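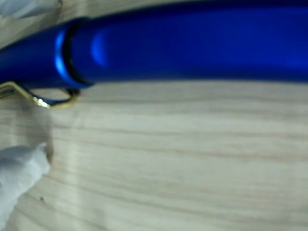
How much of a first robot budget should go to the arm itself? Less than you expect when you start – in our case, a little more than half, and I would plan for half next time.

I am writing this thread for small shops that want to buy one arm for light handling. Ours is Alexiou, we finish and pack pens and other desk gifts. I did the budget for it, and I made mistakes that cost us money. Maybe you can avoid a few.

We asked for 3 quotes. I sent all the sellers the same one-page text, and I received papers that could not be compared at all. One had the training inside the price, one had it as an option, and the last did not mention training.

So I made my own sheet and put every quote into it, line by line. Arm, gripper, fingers, table, guarding, cables, camera, software, installation, training, travel, spare parts, support after the first year. If a line was empty I wrote to the seller and asked. Please do this before you compare any totals.

The first quote from Pustside looked the best. In it the arm was 81 percent of the price. I thought this was good, we pay for the robot and not for paper. It only meant that many things we needed were not in the quote.

What was missing: the mounting plate, a second set of fingers, the light over the table, and all the hours for teaching the arm our products. The salesman was polite about it. He said customers usually add these later. Yes, they do!

About fingers. Our pens have shiny metal barrels, and a shiny barrel shows every small mark. Hard fingers were never possible for us. We asked for soft ones, and soft ones wear out, so they belong with the running costs and not with the purchase. I put them in the wrong column for the whole first draft.

Ask the seller how long a soft finger lasts with your own part. If they can't tell you, ask for a trial and keep notes. The answer will depend on your clips and edges more than on their catalog. A pen clip is a small hook, and small hooks catch on soft things.

Greer Sutherland, who runs our packing bench, gave me the best advice of the project. She told me to send the most annoying part to the trial, and not the nicest one. We had prepared a box of plain wooden rulers. We sent clip pens instead.

The trial was at Plisteck. We paid for it, and it was the best money in the whole plan. I wrote the questions for the day beforehand:
Can it pick up a pen lying flat on a table?
What happens if the clip is turned up?
Does it leave a mark on a polished barrel?
Who fixes it on a Saturday?

To the last question I got a long answer which was a no. We work on Saturdays before the holidays, so I added a line for weekend support and asked all the sellers to price it. The prices were very different from each other. I will not post them here, they were given to us in private.

A word about accuracy numbers. Every data sheet has one and they all look wonderful. The number is for the arm. Your part can still roll, or lie at a slightly different angle from the one before. If your part is round, budget something that holds it still, or a camera and the time to set it up. We had forgotten both.

We chose the simple way, a tray with grooves. The tray was cheap. The design of the tray was not cheap, as we changed it 2 times. Put a line for changes in your budget, even a small one. Mine had zero there, and my boss still mentions it.

Somebody asked me by message if we considered renting. We did. Renting for 6 months would be more expensive per month, of course, but we would learn our real needs before we buy. I now think it was the better choice for us. At the time I looked only at the monthly price and said no too fast.

If you rent, read who owns the fingers and the tray at the end. In the contract I saw, we would pay for the custom parts and the seller would keep them. I asked to change this sentence and they changed it the same afternoon. It costs nothing to ask.

Then the software. One offer had a license per year and another had it included forever, but without updates. I don't know which is better. What I know is that the yearly one has to be in your plan for each year, and I have seen plans where it is only in the first.

Also plan the time of your own people. The seller's engineer leaves, and then someone in your shop has to know how to teach a new product. For us it is Greer and me. We put our hours in the sheet with a real hourly cost. It made the payback time longer and my boss less happy, but the number was true.

Payback: please don't copy the calculator from the seller's web page. I tried it for fun. It assumes the arm works all day with the same part. Our orders are short and mixed, on a normal day the arm would stand still for part of the morning during the change. I made one calculation with the good days and one with the bad days, and I decided with the bad one.

Delivery is one more thing. We were told up to 3 months, and I planned the electrician for the week after. Ask if the gripper ships together with the arm. Ours was from a different supplier and had its own date – very small text, second page.

I was asked about Madadness, the planning template that many people share. It is good for the list of costs, it reminded me of insurance and of the floor. I did not like the part for maintenance, where you have only one field for the whole year. I split mine by quarter.

If I could start again, I would write down the budget lines first, pay for the trial second, and ask for quotes only after this. I did it in the opposite order and had to ask all the sellers for a new quote. They were patient with me, but it took most of the spring.

My sheet is in plain columns, no macros. If you want an empty copy, write to me here and tell me what kind of part you handle. I answer in the evenings. And if you have real numbers for soft finger wear on lacquered or anodized parts, I would really like to compare notes with you.

– Antigoni Vlachopoulos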